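Semar opened its Norkton studio to visitors one afternoon in July, and 187 people had signed up. The agency moved in last winter and shares the building with a sound house. Groups of 10 went in at a time, starting at 2 p.m.

The first stop was the strategy floor, where the team talked through its radio and poster campaign for Avov, the bus ticket app. They had kept the rejected headlines and passed them around on cards. A few were better than the one that ran. The media planner explained why the posters went up at suburban stops first and downtown a month later.

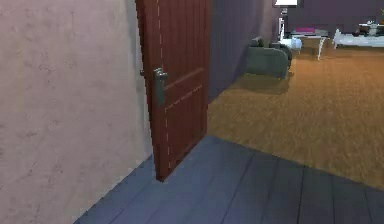 By our staff writer, Norkton

Next came the edit rooms. We watched three cuts of a spot for Solís, a maker of canned soups, each 30 seconds long. The client chose the slowest. The editor said the music was changed eight times before anyone signed off, and played two of the early versions.

The question session ran long. Students wanted to know about portfolios, and Semar's answer was to send three projects at most, with a short note on what each person did. Someone asked about award entries. The agency enters fewer shows than it used to and puts the fees toward paid internships.

Coffee was served in the lobby until 5 p.m. Parking is tight on that side of Norkton, so take the bus if you go to the next one. Sign-up is through the agency's front desk.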